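Updated 15/06/2020. Please read this before you write to Nisreen, who has answered most of it before and is running low on patience.

# Gripper trials: questions we keep getting

## What are you comparing?

Two grippers, the Pemov and the Kornton, on the same arm with the same controller. Each gets 150 attempts at every task. We started in February with a third, but it was returned to its makers after a disagreement over the meaning of "payload".

## Why household jobs? Aren't there proper test blocks?

There are, and both grippers are marvellous with them. A wooden cube has no opinions. Our readers mostly want to know what happens with cutlery, packaging and things that crumple, so that is what we spend our days on.

## Which arm do you use?

The Trinside, for everything. Ardalan would like it known that he asked for a newer one.

## What is the bin task, and why does everyone complain about it?

The arm has to bring the gripper to a small round bin with a bag in it, let go of an object over the opening and come away again. A person can do this while reading a newspaper. For a gripper the trouble is the bag, which is clear, crinkled and folded over the rim, so the depth camera has its own ideas about where the bin begins.

We score the approach separately from the release. An approach passes if the gripper stops over the opening without pushing the bin along the floor. Touching the bag costs a point. Dragging the bag out costs all of them, plus whatever dignity was left. 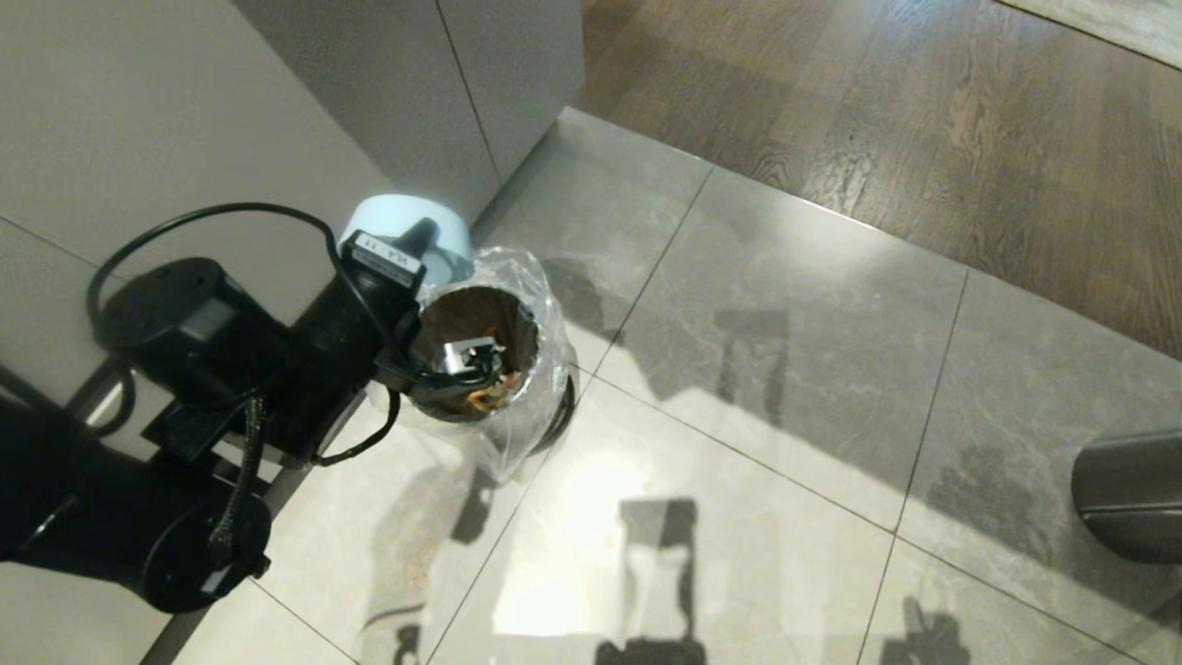 ## Do the cables get in the way?

Yes. Any cable that hangs below the end of the arm will sooner or later take an interest in the bin. We allow 5 minutes for tidying between runs and write down every snag, whichever gripper is fitted. Clips help - until the wrist turns, at which point they mostly help the cable find something new to catch on.

## Does the floor matter?

More than we'd like. Glossy tiles throw light back at the camera, and the arm's own shadow moves about as it works. Banafsheh reran 28 attempts with the blinds down and the Kornton's approach scores went up. The Pemov's stayed where they were, so please don't write in to say it was all the lighting.

## So which one should I buy?

For soft or awkward packaging, the Pemov. For small metal things, the Kornton, which closes more squarely and doesn't sulk after a miss. If you need both, you need a tool changer, and we have 9 pages of notes on those that we'd be glad to pass to someone else.

## Can I send you a gripper?

Ask first. Include the mounting drawing, the real weight with its cable attached, and the name of a person who picks up the phone. Golshifteh handles bookings.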